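Suche … Suchbegriff eingeben Los

Brötchen vom Vortag aufbacken

Ich mach das inzwischen nur noch im Mini-Backofen – der große lohnt sich für ein einzelnes Brötchen nun wirklich nicht! Kurz mit Wasser bepinseln, Rost in die Mitte, fertig.

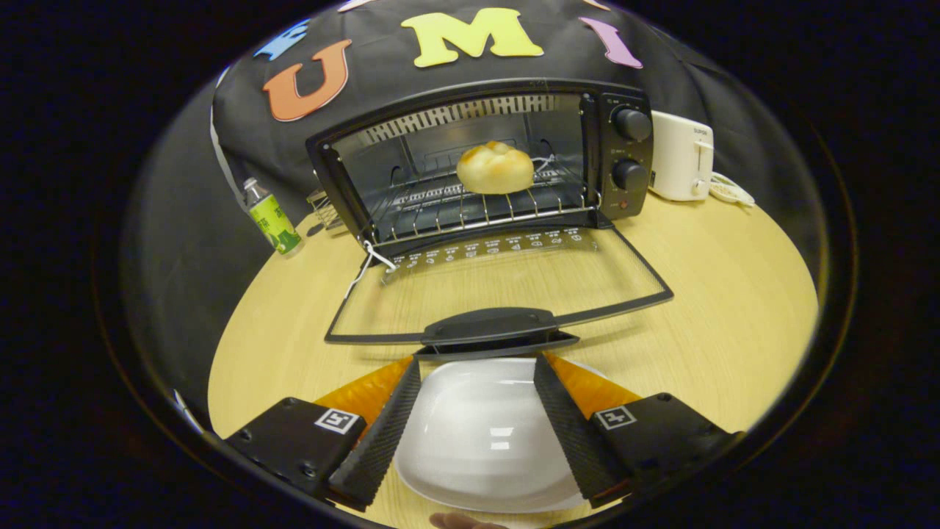
Kategorie: Frühstück

Tür zu, 3 Minuten backen, dann 2 Minuten bei offener Tür ruhen lassen. Dazu gibt's bei mir Butter und Salz.

Ähnliche Beiträge
Macarenas Knoblauchbrot
Toast ohne Toaster

Kontakt | © Aravena | Nach oben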